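Parcel and Parts Sorter, Warisbridge

Grulus Returns, Warisbridge site
Posted April 19, 2020
Full-time and part-time positions, day shift

Grulus handles returned goods for mail-order sellers. Items come to us in all kinds of boxes and bags. We open them, check them against the order sheet, sort them, and send them back to stock, out for repair, or to recycling. We are hiring sorters for the small goods line at our Warisbridge site, with start dates through September.

The small goods line is a belt with bins. Items are set on the belt one at a time so that each can be looked at and its label read. From there they go into a bin. Most items are small enough to lift with one hand. Anything over 10 pounds goes to the large goods room, which has its own crew and its own job posting.

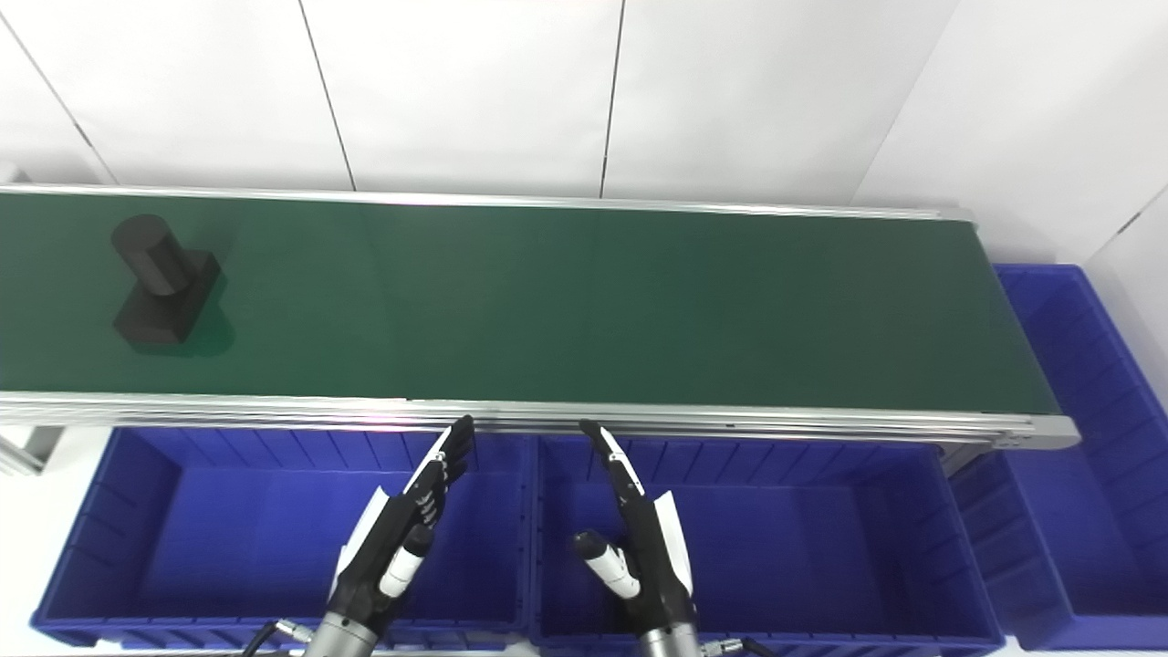 Belt and blue sorting bins, small goods line.

What you will do

Unpack returned items and set them on the belt, base down where the item has a base. Read the label and compare it with the order sheet. Put each item in the correct bin and scan the bin tag. Set aside anything that is cracked, leaking or missing a part, and fill out a damage slip. Swap full bins for empty ones and stack the full ones on a cart. Wipe down the belt and the side rails at the end of the shift. Break down cardboard and take it to the baler area. You will not run the baler unless you have been signed off on it.

A full line handles around 625 items in a shift. New sorters are not held to that number. During your first 2 weeks you work next to an experienced sorter, and we look only at whether items end up in the right bin.

Hours and pay

Full-time shifts are 8 hours with an unpaid lunch and two paid breaks. Part-time shifts run from the start of the day until lunch. Schedules are posted two weeks ahead. The hourly rate depends on experience and is given at the first phone call. Overtime is offered in the fall and is voluntary. Pay is by direct deposit every other week.

Full-time staff can join the health plan after 60 days. Part-time staff earn sick time from the first day worked.

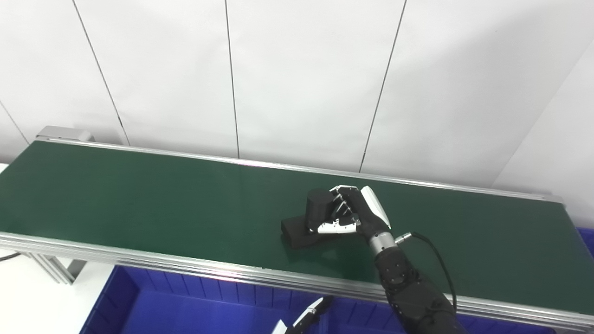
Do I need to have worked on a belt line before?
Prior line work helps but is not required. Many of our sorters came from grocery stores, stockrooms and mail rooms, and we train everyone on the belt, the bins and the scanner.

What we need from you

You must be 18 or older and able to stand for most of a shift. You will reach across the belt many times a day, so tell us at the interview if you need a different setup. A step or a higher stool can be arranged. You need to be able to read labels and order sheets in English. Some of the print is small, and magnifiers are kept on site.

Closed-toe shoes are required. Steel toes are needed only on the loading dock. Long hair must be tied back near the belt. No rings, bracelets or loose sleeves. Gloves are supplied in four sizes, and you may bring your own if the shift lead approves them.

Phones stay in the lockers during line time. If you are expecting an urgent call, give your family the site office number and we will come and get you. 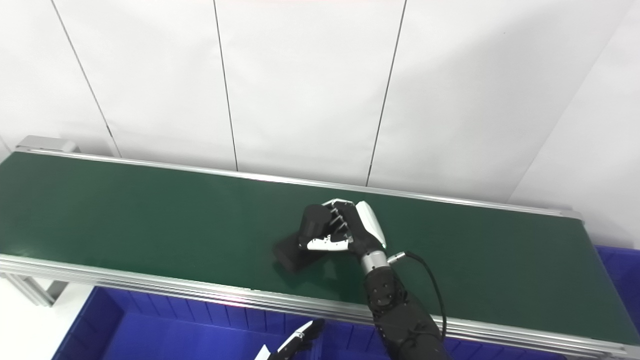
Items must not be left on the belt over lunch or at the end of a shift. The last sorter to leave the line clears it, puts unfinished items in the hold bin and writes the time on the hold sheet. We ask about this kind of habit at the interview, and it counts for more with us than speed.

Getting here

The site is on Strobel Road, past the Josetti building, with the entrance on the north side. Parking is free in the rear lot. The bus stops at the corner of Strobel and Mill, and the walk from there has a sidewalk the whole way. Bikes can be locked inside the gate.

How to apply

Fill out the form at the site office or ask for one by mail. List your last two jobs, the shifts you can work and the earliest date you can start. A resume is fine but not needed. Please do not send original documents.

We call applicants within ten business days. The interview is short and includes a practice sort using real items. Bring a photo ID and wear the shoes you would work in.

Applications are kept on file for one year. If you applied for the large goods room and want to be considered for small goods too, call the office and we will move your form over.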